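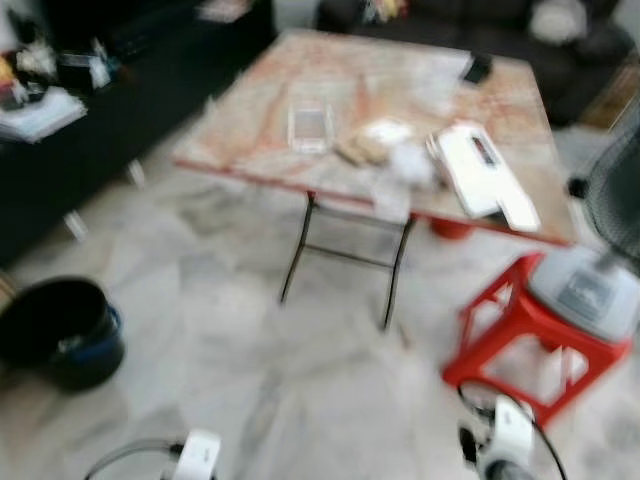

Wed 15 December

Folding table, Medina room. Continued from the October entry on surfaces and clearing.

Purpose today: get the table down to bare top, check the top and the legs, decide whether it stays as the sorting surface or goes back to Skudow in exchange for the longer one.

Starting state. Top holds mixed small stuff: clear plastic box, a crumpled white heap (tissue or bag, not checked before starting), a flat white lid or tray on the diagonal with part of it past the edge, a loose sheet of paper hanging slightly over the front. Something tan next to the clear box, treated as food until shown otherwise. Small black item toward the back corner. The long black unit along the wall also has clutter on top, including a stack of white papers or books. Left alone today, separate job.

Order of work:

Overhanging items first. The lid went onto the floor against the wall, the sheet into the Plinton folder. Food and waste next. Box after that. Black item last, into the drawer with the other small things.

Clearing took 4 minutes. Wiping took longer, around 10, mostly along the red edging at the front, where crumbs collect against the lip. A dry brush gets them out. The damp cloth only moves them along and leaves a line. Brush first, then cloth, then dry cloth. The October entry has this the other way round and should be corrected.

Top. Marbled pattern, cream with peach and orange-red veining. It is a poor background for sorting. Anything beige or orange gets lost in it, and I passed over two rubber bands before finding them by hand. White paper reads well enough. For small parts, put down the plain gray Grirnow mat. Side of top measured at 88 cm, square to within what the tape can show.

Legs. Black metal, folding, thin rods crossing in an X, with a crossbar between the front pair. Folded and unfolded 5 times. Opens fully each time. One foot lifts slightly on the tile when weight is put on the opposite corner. Moved the table one tile over and the lift went away, so I put it down to the floor at that spot. Not confirmed – needs a level. If it comes back in the new position, the foot cap is the next thing to look at.

Load. Did not test with anything heavier than the full paper crate. No visible sag. Leaning on the edge is a different matter and should be avoided, the whole table walks on the marble.

Decision: keep it here. The Skudow table is longer but does not fold, and the middle of the room has to be clear on delivery days.

Rules for the top, to be tried until the next entry:
Nothing over the edge, paper included.
Food is eaten elsewhere or goes in a closed box.
Lids stay with their containers.
Top cleared before the table is folded. Last time the contents were moved to the black unit and never came back.

Open:
Level check at the old position.
Second mat from Grirnow, same size, if they still stock it.
Top of the black unit. Papers first, then the small items – allow a full hour.
Empty drawer for chargers, currently mixed in with tape and pens.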